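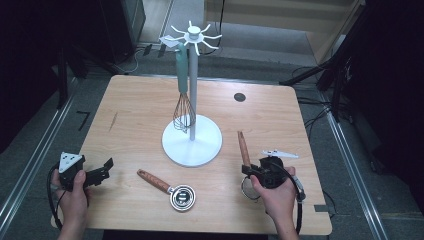 Company > Newsroom > Kitchen and Dining

Last updated: 10 May 2019
Reading time: 2 minutes

Flamgate Adds Rotating-Style Utensil Stand and Light Wood Worktable to Nolstead Kitchen Line

BORNODBY -- Flamgate, a maker of kitchen furniture and storage for small homes, today announced two additions to its Nolstead line: a freestanding utensil stand and a light wood worktable made to go with it. Both will be sold through the company's Bornodby showroom and through Issa, its retail partner, starting in September.

The utensil stand has a round white base, a slender white pole and a hub at the top with curved arms that fan out over the table. Whisks, small strainers and other tools with a loop or a hole in the handle hang from the arms. The stand needs no wall rail, no screws and no drilling, so it can be used in rented kitchens where fixing things to the tile isn't allowed.

"Most of the people who come to our showroom have one drawer for everything," said Ayanda Tshabalala, head of product at Flamgate. "The whisk is under the ladle and the strainer is jammed at the back. They asked us for somewhere to put the five or six tools they use every day. A drawer divider didn't help them much. This does."

The name "rotating-style" refers to the layout of the arms, which can be reached from any side of the table. The hub itself is fixed and does not spin. Flamgate tested a spinning hub last year and dropped it after tools swung into one another when the hub was turned quickly.

The Nolstead worktable has a pale wood top with a fine grain and a small round opening toward the back right. The grain differs from one top to the next, and Flamgate does not match tops by pattern. Customers who order a pair of tables should expect to see a difference when they stand side by side.
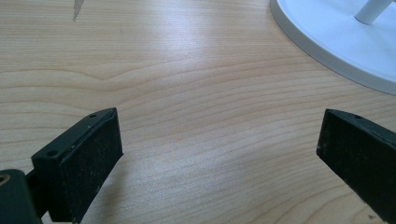
Grain on the Nolstead worktable top.

"We had a long discussion about the finish," said Karim Hakim, who leads furniture design. "A darker stain hides more, but these tables go into small rooms, and small rooms are better off with a pale surface. We also wanted people to see the wood. Every top has its own waves in it, and I would not want to cover those."

Flamgate ran a home trial of both products before the launch. A total of 291 households took part and kept the stand on a table or counter for 30 days. Participants used their own utensils. Comments from the trial led to two changes: a heavier base and a wider gap between the arms, so that a balloon whisk can hang next to a strainer with some room to spare.

Delyth Foulkes, who managed the trial, said the second change came up early. "A whisk takes more space than you would think," she said. "People were leaving an arm free on each side of it. We moved the arms apart and the complaints stopped."

Care instructions are the same for both products. Wipe with a damp cloth and dry right away. Do not put the stand in the dishwasher. Tools with wooden handles should be dried before they are hung up, and hot pans should not be set directly on the tabletop.

Availability

The utensil stand will be offered in white only at launch. The worktable will come in one size. The first 100 customers to order the two together will receive free delivery within the Bornodby area. Orders placed through Issa will ship from the Issa warehouse -- delivery times may vary.

Retailers who would like samples of the stand or a cut piece of the tabletop may contact Fadi Saab in trade sales at the Bornodby office. Press questions should go to Hadi Qudah, Flamgate communications.

About Flamgate

Flamgate designs and sells tables, shelving and kitchen storage for apartments and small houses. The company is based in Bornodby, where it also runs its showroom and repair workshop.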